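분무건조 위탁 제품 덩어리짐 문제, 건조기 조건인지 포장 문제인지 알고 싶습니다

건식분체포럼 > 위탁가공·스케일업 > 분무건조

작성자: 말토사랑
등록일: 2019년 10월 11일

식물 추출물 분말을 위탁 생산하는 작은 원료 회사에서 일합니다. 추출액에 말토덱스트린을 섞어서 분무건조하고, 받은 분말을 우리 쪽에서 소분해서 납품합니다. 그동안 Feton에서 건조를 맡았는데 올해 4월부터 물량이 늘어서 Celtska에도 같은 처방으로 나눠 맡기고 있습니다.

문제는 Celtska에서 받은 로트만 창고에서 덩어리가 진다는 것입니다. 입고할 때는 두 업체 것이 거의 똑같아 보입니다. 체도 잘 통과하고 색도 같습니다. 그런데 2주쯤 지나서 드럼을 열면 가운데가 벽돌처럼 굳어 있습니다. 가장자리는 멀쩡하고 손으로 누르면 부서지는데 가운데는 망치가 필요할 정도입니다.

성적서상 수분은 두 업체 모두 규격 안입니다. 입구온도는 Feton이 알려주지 않고, Celtska는 시험 성적서에 출구온도만 적어 줍니다. 포장은 둘 다 PE 내피를 넣은 지관 드럼이고 내피는 케이블타이로 묶여 옵니다. 창고는 에어컨이 있지만 제습기는 없습니다.

Celtska 담당자는 우리 창고 습도 때문이라고 하는데, 같은 창고 같은 선반에 있는 Feton 제품은 괜찮으니 납득이 안 됩니다. 고결방지제를 넣자는 제안도 받았습니다. 그런데 그러면 원료 표시를 바꿔야 하고 거래처 승인도 다시 받아야 해서 마지막에나 생각해 보려고 합니다. 어디부터 확인해야 할까요? 분석 장비는 수분계하고 체밖에 없습니다.

말토사랑 님이 채택한 답변
Lowri Pugh

가운데만 굳고 가장자리가 멀쩡하다면 창고 습도는 우선순위가 낮습니다. 외부 습기가 들어와서 굳는 경우는 보통 내피 입구 쪽이나 벽면부터 시작합니다. 가운데가 굳는 경우는 뜨거운 상태로 포장된 분말을 먼저 의심합니다.

분무건조기 출구에서 나온 분말은 온도가 꽤 높습니다. 냉각 없이 바로 드럼에 담으면 분말이 단열재 역할을 해서 중심부는 하루가 넘도록 식지 않습니다. 그동안 가장자리만 먼저 식으면 안쪽에 온도 차가 생기고 수분도 따라서 이동합니다. 말토덱스트린 처방에 과당이나 포도당이 많은 추출물이 들어가 있으면 유리전이온도가 낮아져서, 수분이 규격 안이라도 중심부 온도가 그 위에 머물 수 있습니다. 그 상태에서 위에서 누르는 무게까지 받으면 입자끼리 붙습니다.

그래서 Celtska에 다음을 물어보십시오.

사이클론 아래에서 드럼까지 사이에 냉각 단계가 있는지. 유동층 냉각기나 제습 냉풍 이송이 있는지, 없으면 포장 직전 분말 온도가 몇 도인지.
포장 후 출고까지 드럼을 어떻게 쌓아 두는지. 팔레트 2단 적재를 하면 아랫단이 먼저 굳습니다.
성적서 수분은 언제 어디서 뜬 시료인지. 건조 초반 시료 하나로 로트 전체를 대표하는 곳이 있습니다.
추출액 고형분을 얼마로 맞춰서 투입하는지. 두 업체의 투입 농도가 다르면 입자 크기와 속이 빈 정도가 달라집니다.

수분계만 있어도 할 수 있는 확인이 있습니다. 굳은 드럼 하나를 골라 중심, 중간, 가장자리, 바닥 이렇게 4곳에서 시료를 떠서 바로 밀봉하고 같은 조건으로 측정하십시오. 가장자리 쪽이 중심보다 뚜렷하게 높으면 수분이 이동했을 가능성이 있습니다. 네 곳이 다 비슷하면 열과 하중 쪽을 더 보시고요. Feton 드럼에서도 똑같이 떠서 비교해야 의미가 있습니다.

시험 로트를 하나 요청할 수 있으면 같은 날 생산분을 반으로 나눠서 절반은 평소대로, 절반은 얇은 봉투에 펼쳐 담아 식힌 다음 드럼에 넣어 달라고 하십시오. 후자가 안 굳으면 원인이 거의 정해집니다. 고결방지제는 그 다음 이야기입니다. 열 문제를 그대로 두고 이산화규소만 넣으면 여름에 다시 굳는 경우를 여러 번 봤습니다.

수분활성도도 한 번은 외부 기관에 맡겨 보기를 권합니다. 수분 함량이 같아도 수분활성도가 다른 로트가 나옵니다.

분체초보

저희도 비슷했는데 드럼에 실리카겔 큰 걸로 넣으니까 좀 나아졌습니다. 내피도 두 겹으로 했고요. 정확한 원인은 모르겠습니다. 그냥 비싼 데로 바꾸는 게 속 편할 수도 있어요.

 댓글 Lowri Pugh: 실리카겔은 드럼 윗부분 공기에만 주로 작용해서 가운데가 굳는 증상에는 효과가 작습니다. 내피 두 겹은 나쁘지 않습니다.

공정노트

위에 좋은 답이 있으니 시료 채취 쪽만 보태겠습니다.

저는 Hidayat라는 당류 계열 분말 과제를 하면서 저장 시험을 했습니다. 굳는 정도를 말로만 적으면 업체와 이야기가 안 됩니다. "조금 굳음", "많이 굳음"으로 보고했다가 회의에서 서로 다른 뜻으로 알아듣는 일이 있었습니다. 나중에는 분말 136g을 같은 용기에 담고 같은 추를 올려서 정해진 시간 동안 둔 다음, 체에 올려 같은 횟수로 흔들고 남은 양을 재는 방식으로 바꿨습니다. 체와 저울만 있으면 됩니다. 숫자는 우리 용기에 맞춘 것이니 그대로 따를 필요는 없고 매번 같기만 하면 됩니다.

사람이 바뀌면 흔드는 힘이 달라지니 한 사람이 끝까지 하는 게 좋습니다. 시료 용기는 여는 순간부터 습기를 먹으니까 저울을 먼저 맞춰 놓고 여십시오. 시료 라벨에는 로트 번호, 드럼 번호, 드럼 안 위치, 채취 시각을 다 적어야 합니다. 저는 위치를 빼먹고 시험을 처음부터 다시 한 적이 있습니다.

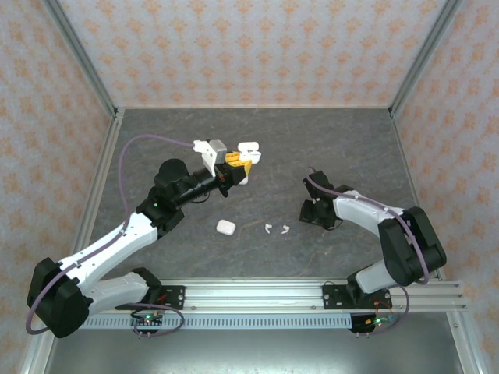 알루미늄 레일에 장착된 로봇팔 두 대

그리고 계약서를 보십시오. 우리 회사는 Edaren 규격서 양식을 쓰는데 거기에 포장 시 품온 항목이 따로 있습니다. 이 항목이 없으면 업체는 뜨거운 채로 담아도 규격 위반이 아닙니다. 말토사랑 님 경우도 성적서에 수분, 입도, 부피밀도만 있을 것 같은데 다음 발주 때 품온 상한을 넣어 달라고 하면 됩니다. 단가를 조금 올려 달라고 할 수는 있습니다.

부피밀도도 한번 비교해 보십시오. Celtska 쪽이 더 높으면 같은 드럼에 더 많이 들어가고 아래쪽 하중도 커집니다.

 댓글 말토사랑: 두 분 감사합니다. 전화해 보니 Celtska는 냉각 단계 없이 사이클론에서 바로 담는다고 합니다. 포장 온도는 재 본 적이 없다고 하네요. 나눠 담는 시험 로트는 다음 생산 때 해 주기로 했습니다. 드럼 네 군데 수분은 이번 주 안에 재 보겠습니다.

 댓글 공정노트: 재실 때 Feton 드럼은 입고일이 비슷한 것으로 고르세요. 오래된 것과 비교하면 나중에 또 말이 나옵니다.

 댓글 말토사랑: 네, 입고일이 하루 차이 나는 드럼이 있어서 그걸로 하겠습니다.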